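At Lindqvist in Cakville, the Packers Are Now the Teachers

If you had told Soledad Whitlock two years ago that she would spend her mornings showing a machine how to pick up a jar lid, she says she would have laughed you right out of the break room. She has packed orders at the Lindqvist kitchenware warehouse on the edge of Cakville for most of her working life, and she is very good at it, and she never thought of it as something that anybody would need explained. But since March she has been one of the people doing exactly that, for a couple of hours before lunch, and she has grown rather fond of it.

The warehouse sends out over 600 orders on a busy day. The plan, which Lindqvist has been working on with a small automation company called Gravora, is for robot arms to take over the lightest and most repetitive part of the packing line, the small loose parts that go into every box and that leave everyone's wrists aching by the end of a shift. Before the arms can do any of that they need to be shown, many times over and by someone who knows the job, and so a little room upstairs has been set aside for practice.
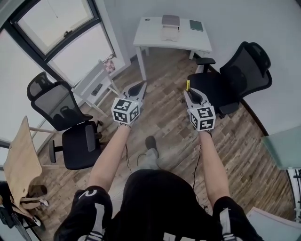
Teaching turns out to be a job all its own, and the company has had to make room for it in the schedule and on the pay slip. People who go upstairs are paid at the lead packer rate for those hours, which was agreed on before the first session (and took some talking, by all accounts). What they do there is simple enough to describe. They take a gripper in each hand, each one with two white fingers and a cube of black-and-white square markers on top, and they move the way they would at the bench, so that the computer can follow where their hands go. New people are asked to start with 100 tries at one task, and they can stop whenever they are tired.

"The first morning I felt like I was wearing oven mitts," Whitlock said. "You want to use your own fingers so badly! And then after a while you forget, and you're just packing."

Priya Szabo, who runs the day shift, said the biggest surprise for her was how much the packers disagreed with one another once they had to slow down and look at what they did. Some of them turn a lid before they lift it and some after, and there were long and very cheerful arguments about it over coffee. A few of those arguments have already led to changes on the regular line - the parts trays are lower now, for one thing, and the tape has moved to the other side.

Not everyone is at ease with it. Everett Pettigrew, who has worked the late shift for years, said he likes the people from Gravora just fine but would like to see more in writing about what happens after the first arms are running. Lindqvist has said that no packing jobs will be cut this year and that the hours saved will go to returns and gift orders, where the warehouse has been falling behind. Pettigrew said he was glad to hear it and would be asking again next year.

The first 2 arms are expected on the line this fall, starting with the smallest boxes. Packers who would like to try a morning upstairs can put their names down with Szabo at the shift desk.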